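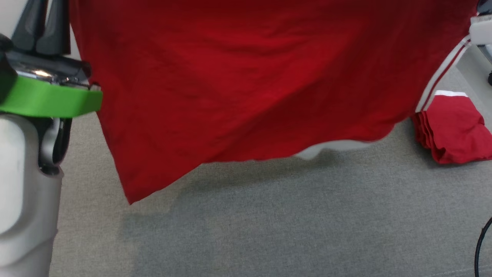
## Janham sports shirt, red, long review after many washes

I bought this kind of shirt because my old ones became like paper at the elbows and I needed something for the evening training and also for the house. My size is the usual one, I did not take bigger. I write this in September 2019, so I have had the first shirt since February and the second one since early summer. I think this is long enough to say something useful.

The shop where I ordered is Zokolau. They had it in four colours and I chose the red. It is a strong crimson, more serious than the orange kind of red which many sports shirts have. There are two thin white stripes which run along a darker red seam, and this is all the decoration. I like this very much. I do not want to carry big letters on my chest when I go to buy bread.

### The cloth

It is a knit and it feels like cotton in the hand. The label inside mine has become too pale to read, so I will not tell you the percentages. It is soft from the first day and it did not scratch me at the neck. For running in real heat I would take something thinner. For badminton in a hall, for the bicycle to work and for sleeping it is very good.

The cloth makes wrinkles easily. If you take it from the machine and leave it in the basket for one night, you will have small soft folds everywhere, and they stay until you iron or until you wear it for an hour. My Després shirt, which I had before, came out much flatter, but it also kept the smell of sweat, and I prefer the wrinkles. I iron the Janham only when there are guests, on the middle setting and from the inside.

### Washing and colour

The first wash should be alone, please believe me. I put it with a light grey towel and the towel is now a little pink. After the third wash there was no more colour in the water. I wash at 30 degrees, inside out, and I use the liquid from Esano for coloured things, the one in the small bottle with 18 washes. With powder I had white marks in the folds under the arm, and they went away only after a second rinse.

The red is still deep. When I put the older shirt beside the newer one I can see a difference at the shoulders, where the sun comes when it hangs on my balcony. So now I dry it in the shade. The white stripes stayed white, which surprised me, with so much red beside them.

I do not use the dryer. My sister-in-law did with hers and it lost more than 8 millimetres in the sleeve, she measured it because she was angry. On the line mine did not become shorter.

### Seams and hem

The lower hem is straight on my body and it did not roll up, but when you hang the shirt by one side it pulls into a long corner, as every knit does. Do not leave it wet like this. I hang it over the line by the middle, without pegs on the shoulders.

One thread came out near the side seam in the second month. I cut it and nothing more opened. On the newer shirt everything is closed well. The stitches along the stripes are small and regular on both.

### Folding

For a shirt of this width I fold both sides to the back, then the sleeves, then in half two times. It is broad, so the first fold must go further in than you think, or it will not fit in a normal drawer. Shake it hard before you start and pull the hem flat with your hand.

### Buying it

The article number at Zokolau is 2324, if they did not change it. Delivery was quick for the first order and slow for the second one, and they did not answer my message about the delay. The packet was paper, no plastic hanger inside.

I give four stars from five. The missing star is for the colour in the first wash, which should be written on the packet in big letters. I will order a third one in dark blue when it comes back in my size.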